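Ticket: black rack, upright frame leans / tray rocks on table
Opened by: Trinity Oyelaran
Site: Park, 2nd floor pantry
Status: open, waiting on parts

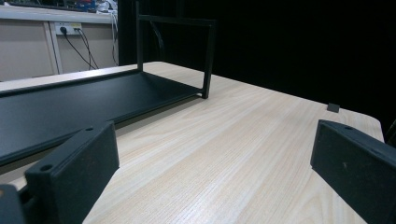 Summary

Black metal rack, Gekico, the one with the long flat tray and the upright at the end. Upright has a lean. Tray rocks when you load the far end. Been like this since the move. Want to either fix it or send it back before we put the other racks out.

Setup

Rack on the light wood table, nothing under it. Tray base flat on the wood, lip facing out. Upright at the far end, two posts and a crossbar. Assembled from the flat pack, old bag of screws from Tanik because the Gekico bag was short.

Symptoms

Push the crossbar with one finger, it goes over about 7 mm and comes back most of the way. Not all the way.
Tray clicks when you set something heavy on the end by the upright. No click at the other end.
Click is louder with mugs than with folders, no idea why.
Finish looks OK where I can see it. Haven't checked underneath yet.

Log

Oct 21, 2023. First look. Moved the rack to the other side of the table, same rock. So probably not the table. Turned it end for end, rock followed the rack. OK so it's the rack.

Tightened both post screws by hand. Lean got better for maybe ten minutes. Loaded it, leaned again.

Took the posts off. One screw is longer than the other!! Longer one bottoms out before it pulls the post down tight. That's the Tanik bag I bet. Swapped it for a short one out of the drawer. Post sits down properly now.

Put it back together, finger test again. Moves less. Still moves.

Tried felt pads under the tray corners. Click gone but the whole thing slides on the wood if you bump it. Took them off, dont want it walking off the table. Rubber ones would be better, we have none.

Next visit. Laid a steel ruler along the underside of the tray. Light showing under the ruler near the post end, so the tray has a slight bow there. Could be from shipping, could be me leaning on it when I did the screws the first time. Did not try to bend it back. Someone at Ivurard did that with theirs and the finish cracked along the fold, so no.

Loaded test: 600 g of coffee at the post end, fine, no click. 2000 g, click and rock. Left the 2000 on over lunch, lean no worse after.

Emailed Gekico with the ruler result and the screw lengths. They want the order number and a close up of the post joint. Order number is on the box, box is in the recycling cage, need to go dig.

Workaround for now

Heavy stuff at the open end of the tray, away from the upright.
Nothing hung off the crossbar — no towels, no hooks, no bags.
Lift it by the tray when you wipe the table, dont grab the upright.

Still to do

Find box, get order number
Close up of post joint to Gekico
4 rubber feet, self stick, low ones
2 correct post screws (ask for spares)
Check the other racks for the long screw BEFORE anyone loads them
If replacement tray comes, keep old posts, they are fine

Will update when the feet get here. If it rocks worse before then just take it off the table and put it on the floor by the door, and add a line to this ticket so I know teh date.

T.O.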